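Category: Sync & Backup > Duplicate files > Resolved by customer

Duplicates everywhere after moving my library to the Culen (long, sorry!)

Ok so I'm putting this all in one ticket like the auto-reply asked me to, and I'll keep adding to it as I go. I've got Nostemik on two machines, my old desktop upstairs and the Saka laptop I carry around, and both of them sync to a Culen network drive that lives in the hall closet. It's been that way for ages with zero drama. Then on 1/14/25 I moved my big picture library into a new folder on the Culen (I was tidying up, I should have known better) and when I came back after dinner I had copies of copies of copies.

The numbers, so you don't have to ask. The library should be 3,052 files. The Culen's own web page said it was holding 1,034 more than that, all of them with "(conflict)" stuck on the end of the name. Some had it twice. The desktop agreed with the Culen and the laptop didn't agree with anybody, it just sat there saying "Up to date" with a big green check mark.

First thing I tried: quit Nostemik on both machines and started it again. Nothing changed, except the laptop's green check went gray for a minute and then went green again.

Second thing: restarted the Culen. It takes forever and beeps like a microwave. Same number of conflict files when it came back, so at least it wasn't making more while I watched.

Third thing, and I wish I'd started here, I opened the activity log. It's under Settings, then Advanced, then a tiny link at the very bottom that's the same color as the background (please fix that, I beg you). Pages and pages of lines like this:

modified time differs, keeping both
modified time differs, keeping both
modified time differs, keeping both

So now I had a theory! It wasn't looking at what was inside the files at all. It saw one time on the Culen and a different time on the desktop and decided they must be two different files. I opened a bunch of pairs side by side to be sure, and I couldn't find a single difference in any of them. Same size, same picture, just a different time.
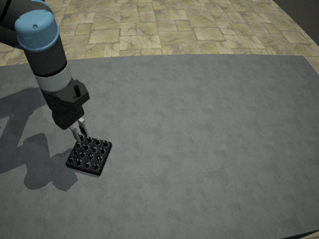 Robot arm over a gray table, with the light blue cap at the top.

The next question was how far off the times were, and that's where it got interesting (to me, my family left the room). It was exactly an hour. Every single one I checked. The older stuff from May was off by an hour, the stuff from last week was off by an hour, so I quit blaming the move itself and went looking at the clocks.

The desktop clock was right. The laptop clock was right. The Culen clock looked right too, if you only glanced at the front page, but if you go into Date and Region there's a time zone box AND a separate daylight saving box, and mine had the daylight saving one checked. In January! I have no memory of touching it. I did let it install an update over the holidays, so maybe that's when it happened, but I can't prove it and I'm not going to go yell at Culen over a maybe.

I unchecked the box, saved, and the front page clock jumped back an hour, so now it really was wrong. Great. Turns out, no wait, I'd also set the clock by hand at some point to make up for the box being checked. So that was two mistakes hiding each other. I switched it to get the time from the internet, saved again, and it landed on the right time and stayed there.

Then I got a little too excited and turned syncing back on before cleaning up. Don't do this! It started in on the conflict files like they were precious and tried to send every one of them to the laptop. I caught it fast, hit Pause, and the laptop only picked up 5 of them. I deleted those by hand.

What I did after that, in the order I did it, in case somebody else finds this:

1. Paused Nostemik on the desktop and on the laptop. Pause, not Quit. Mine starts itself up again if I quit and then reboot.
2. Copied the whole library off the Culen to a plug-in USB drive. Slow but I wasn't about to delete anything without a copy.
3. Searched the Culen folder for "(conflict)", sorted by name, and moved everything it found into a folder outside the library. Moved, not deleted.
4. Checked what was left in the library. 3,052 on the nose, and yes I said "ha" out loud.
5. In Nostemik on the desktop, took the library folder off the sync list, then added it back and picked "Use the copy on the drive."
6. Let that finish all the way, then did the same on the laptop.

Step 5 asks you if you're sure, twice, and the second time the buttons are flipped, so Cancel is where OK was. I hit the wrong one and had to start the step over. No harm done but wow, who thought of that.

The desktop took most of the evening. The laptop went overnight with the lid open on the kitchen counter, next to the box my Aguirre router came in (the router's not part of this, your form made me list it, so there it is). By breakfast both were showing the same count as the Culen and the log had quit with the "keeping both" lines.

Still open, if anybody on your end wants to take a look:

- Why did the laptop say "Up to date" the whole time? It obviously wasn't. I'd rather see a scary red thing than a green check that's fibbing to me.
- Could Nostemik compare what's in the files before it keeps both? Same size plus exactly one hour off seems like a pretty big hint.
- Is there a built-in way to clean up conflict files? I searched the help pages and only found how to turn the notices off, and I wasn't even getting notices.
- The tiny link. You know the one.

Update, next day: still good. I renamed a few folders on purpose to see if I could upset it, and the changes showed up on both machines with no extra copies. I also edited the same picture on both computers while they were offline, and that did make a conflict file, but that one's fair.

You can mark this as solved. I'm hanging on to the folder of moved conflict files a while longer, so if you want the log or a few sample pairs just reply on here and I'll attach them. I check my email mostly at night.

Contact Support | © Nostemik Help Center | Back to top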